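Rabbit for a beginner?

minamigirl65
Picked up a whole rabbit at Bamton market for 20 bucks and I've never cooked one. My husband says fry it like chicken. Is he right?

Geltus
Fry it! Buttermilk overnight, flour, hot skillet. Tastes like chicken with a bit more going on.

Ohemaa A.
I'd have to disagree with Geltus – the back legs go tough on me every time I fry them. Braise it low for 2 hours with mustard and onions.

Geltus
Then your rabbits are too old, lol. Young ones fry great.

Ohemaa A.
Could be! Mine come from a neighbor and they're big boys. Still, I like having gravy, and the leftovers
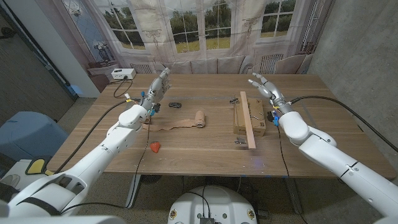
go into a pot pie the next day with peas and whatever carrots I have (my kids ask for that more than the braise).

minamigirl65
Ok, frying the loin and braising the legs. Husband gets half a win.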